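## 3. Planning your purchase (do this before you unpack anything!)

*Halum two-arm set-up guide, revised 2022-04-02 by Brândușa Roman and Ostap Tkachuk*

Two arms that can handle clothes are a wonderful thing to have in a building, and a little planning now makes the first month far more fun. Work through these steps with whoever signs the orders.

1. **Pick the job first.** Write one sentence: what gets handled, and on what surface. Cloth on a soft seat asks for different fingers than boxes on a bench.
2. **List the parts for each arm.** Arm, gripper housing, finger pair, wrist camera, camera cable. Double it for two arms, then add one spare finger pair and one spare cable.
3. **Set aside a spares line.** We keep 528 dollars for fingers, screws and cables, and Laurențiu Ilie at Trandbridge thinks that's on the low side for a busy site.
4. **Budget for cloth.** Buy real garments in several weights, with stripes, trim and labels left on. Thrift stores are great for this, and 11 pieces is plenty to begin with!

> **Note:** Check camera views on your own furniture before ordering mounts. The wrist view and the head view show very different things, and you'll want both on your quote.

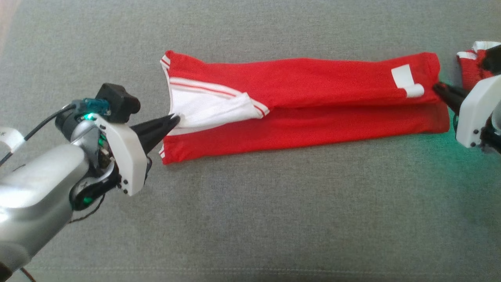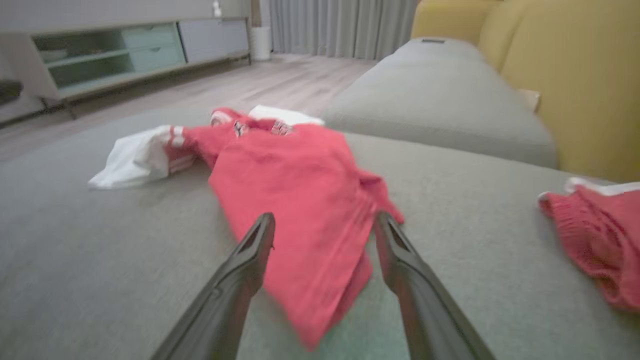
*Fig. 3-1. Red garments with white trim on gray fabric: first, both grippers on a folded strip; second, the wrist view.*

5. **Measure the reach.** Put tape at the farthest spot each gripper must get to. If the two arms need to hold one item between them, mark both ends.
6. **Plan the cable run.** Order cable with slack for the full swing of the wrist. Plasten sells it by the length, so bring your tape measurements along.
7. **Ask for delivery dates in writing.** Orders placed after June tend to slip, in our experience.

> **Caution:** Don't buy a second pair of arms to fix a lighting problem. Try some 1000 dollars' worth of lamps and shades first (you will probably spend much less).

> **Caution:** Keep the emergency stop on its own budget line so it can't be trimmed.

Send the finished list to Morfudd Hughes for a parts check, then go on to section 4, Unpacking.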